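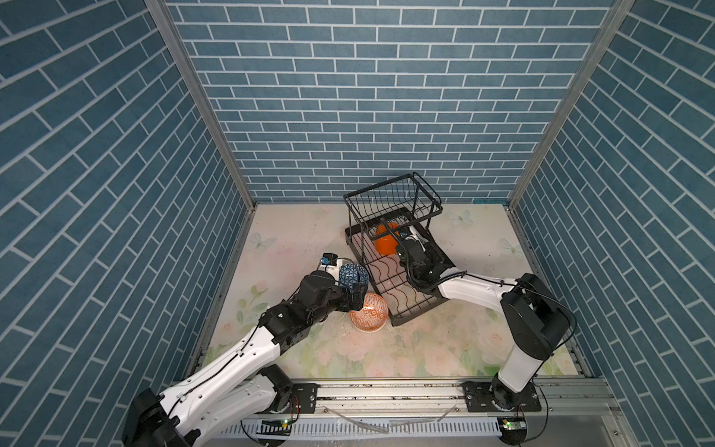 Bowls in the Rack: data card and notes

Contents

Bowls in the Rack is a collection of short recordings of one household task: putting bowls into a two-level dish rack. There are 853 recordings in the current release. Each one covers a single loading of the rack, and the number of bowls varies from one recording to the next.

The collection is kept by Paraskevi Karamanlidis and Reet Raudsepp. The written notes that go with each recording are by Jolán Bárány. Please read the section on labels before using the notes, as the wording changed partway through.

The rack

The rack is black wire. The lower level is wide, with rows of wavy wire that make slots for plates and bowls. The upper basket stands over one part of the lower level and has thin vertical bars and an open top. We call these "tray" and "basket" throughout the files.

The slots in the tray were made with plates in mind. A bowl fits if it goes in on its edge, but it takes up more than one slot, and a deep bowl leans on whatever is next to it. Most of the differences between recordings come from this. A rack that starts with a bowl in the middle of the tray fills up differently from one that starts at an end.

The rack is not lined up with the walls. It sits at an angle on the floor, and the angle changes between recordings. Nothing was marked on the floor to show where it should go.

The bowls

The bowls do not come from one set. Names used in the notes:

orange — plain, bright orange, no pattern
lattice — dark blue with white triangles
cream — plain, off-white
red — red and orange pattern on the outside
zigzag — blue and white zigzag
rim — pale, with a pattern at the rim

Not every bowl is used in every recording. The orange one is the easiest to find on screen and is the one we suggest for checking that a file has loaded correctly.

"Lattice" and "zigzag" are easy to mix up when only part of the bowl shows. Dalia Šimkus went back over the notes in June and changed the ones she was sure about. Where she could not tell, the entry now reads "blue/white" and should be left that way. 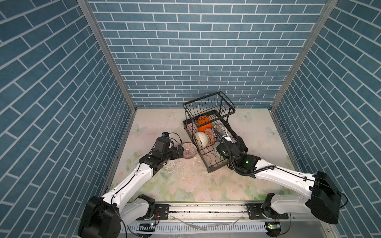
Order matters in this task more than we expected. Bowls put in first at the back stay where they are. Bowls put in first at the front get bumped, and the later ones end up wherever there is room. The notes give the order in which bowls were placed, but they do not say whether it was a good order. If you need a score for neatness you will have to make your own.

We also left in the recordings where a bowl tips over, slides down between two wires, or is taken out and put back. These carry the word "redo" in the notes. Leaving them out of a count of finished racks is fine, but please say so if you publish the number.

Surroundings

The walls are covered in a blue brick print with white lines. The floor covering has pink roses, green leaves and butterflies on a pale ground. Both were picked by Valdis Krūmiņa to give the background some pattern, and the floor in particular has caused complaints. A pale bowl over the cream part of the floor can be hard to outline. A bowl over the roses is usually fine.

The floor was not always swept between recordings. Dust and small specks should be treated as part of the surface. Water on the floor is noted as "wet floor" when Jolán saw it, but small drops were often missed, so the lack of that note does not mean the floor was dry.

Labels

Every recording has one line of notes with these fields:

start — which bowls are already in the rack
order — bowls placed, first to last
level — tray or basket, for each bowl
facing — the way the open side points at the end
remarks — free text, may be blank

The first 600 recordings were labeled with "top" and "bottom" in the level field. From then on it is "basket" and "tray". The meaning is the same. We have kept the old words in the files so that they match copies people already have.

"Facing" is given from the front view: left, right, front, back, up or down. A bowl leaning between two directions gets the one it is closer to. Two people labeling the same rack will not always agree on this, and we would not rely on it for anything fine.

Bowls behind other things

A bowl in the back of the tray can be hidden by the bowls in front, by the bars of the basket, or by both. In the close views the black flat bars of the rack can run right across a bowl and split it in two. Count it once. Several early copies of the notes had the same bowl entered twice for this reason, and 4 of those entries may still be in the files.

For outlines, follow only the part of the bowl that shows. Do not fill in behind the wires. Thin wires in front of a bowl may be ignored, but the flat bars should be cut out. 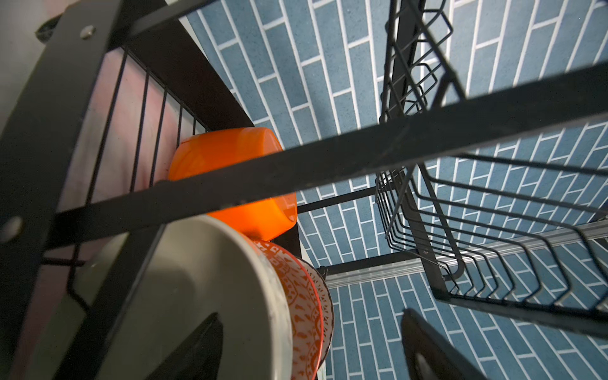
Known problems

The remarks field is in mixed spelling, and a few entries use "dish" for "bowl".

Recording 1619 appears in the index, although there are fewer files than that. The numbers were handed out before the short recordings were removed, and we did not renumber.

"Rim" is left out of some start fields when it was far back in the rack.

Changes and corrections

Send corrections to Reet with the recording number and the field. One line per correction is enough. Fixed entries go into the next release, and the old line is kept in the file named "previous".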